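Door hangers: placement at checkout
Pinden Housekeeping Forum

s_halliday
Please confirm the standard for quiet-request hangers on guest room doors. 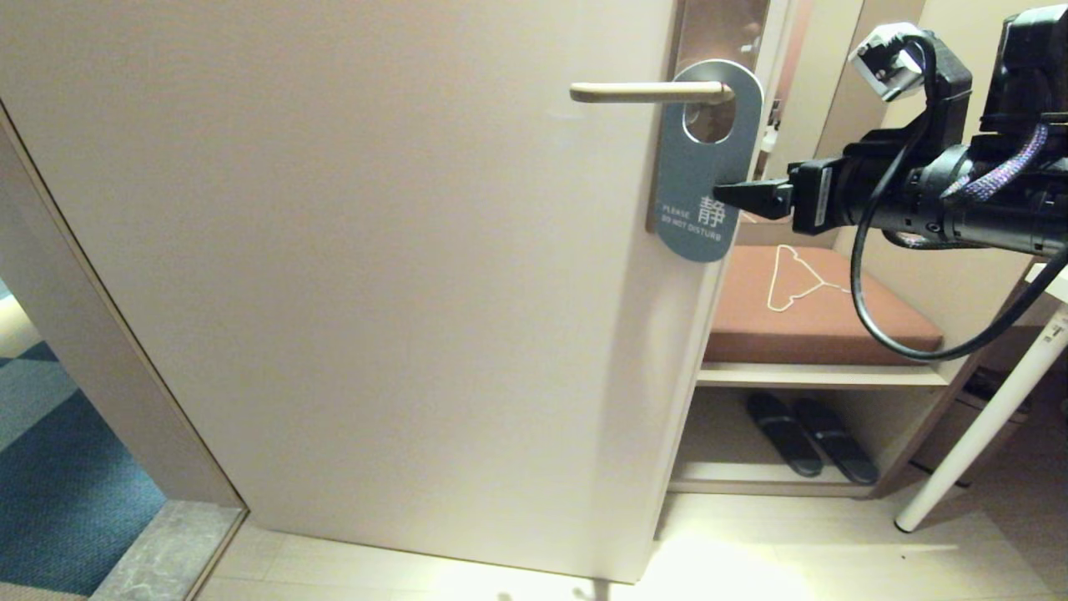
Our practice at Pinden is to return each hanger to the inside lever before inspection.

ParvanehR
We respectfully disagree. At Billier they are kept in the desk drawer, which protects the printing.

s_halliday
Guests overlook the drawer. Room 622 called the desk twice in May.

kaushik_ops
Either is acceptable if recorded on the room sheet.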